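Braço de bancada para separar ferragens: dicas de uso do kit Onder

O kit Onder, da Gresside, é um braço pequeno de mesa com pinça de dois dedos, vendido para quem junta parafusos e porcas soltos e nunca arranja tempo para os arrumar. Usei-o durante o mês de agosto na oficina de casa. Ficam as dicas que me pouparam trabalho.

Superfície. Escolha um tampo claro e liso. As peças escuras destacam-se melhor e a pinça não prende em juntas nem em veios da madeira. Passe um pano antes de começar, porque a limalha acaba nos dedos da pinça. Candeeiro de lado, nunca por cima: o reflexo no tampo atrapalha a câmara.

Parafusos sextavados. Mande a pinça pegar pela cabeça e deixe a rosca livre. Pela rosca o parafuso roda e cai. Se o braço falhar duas vezes na mesma peça, afaste-a das vizinhas com a mão e repita. 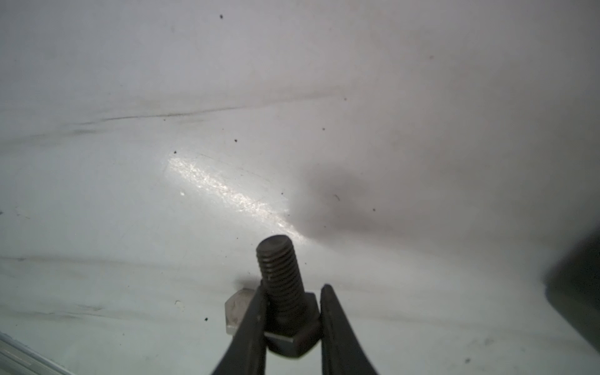
Parafuso sextavado preso pela cabeça, com a rosca para cima.

Velocidade. A escala vai até 100. Deixei em 70 para parafusos e baixei para 19 nas peças miúdas. Acima disso a pinça empurra mais do que agarra.

Porcas de orelhas. São as mais teimosas. As orelhas encaixam umas nas outras e a pinça levanta duas ao mesmo tempo. Espalhe-as com um dedo de intervalo. As porcas sextavadas, deitadas, não dão problema; de pé, rolam.

Caixa. Uma caixa de plástico com divisórias serve perfeitamente, não é preciso comprar a da marca. Encoste-a à beira da zona de trabalho, com a tampa toda aberta e virada para fora. Ensine primeiro a posição das divisórias e só depois ponha as peças na mesa.

Quantidade. Despeje pouco de cada vez. Com 14 peças espalhadas o braço trabalha bem, com um monte perde-se.
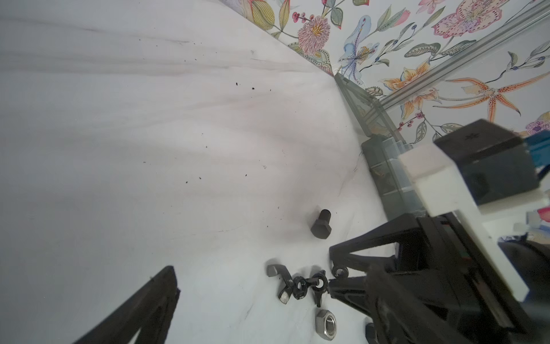
Merja Juntunen: Tenho o mesmo kit e discordo quanto à velocidade. Com as pontas de borracha da Podness trabalho sempre no máximo e quase não deixo cair nada. Já nas porcas de orelhas dou razão, desisti e separo-as à mão. Para quem tem 500 peças numa lata compensa, para uma gaveta pequena não comprava.

Não experimentei as pontas de borracha. Com as de origem mantenho os valores que indiquei. Limpe-as com um pano seco no fim de cada sessão e guarde o braço com a pinça aberta.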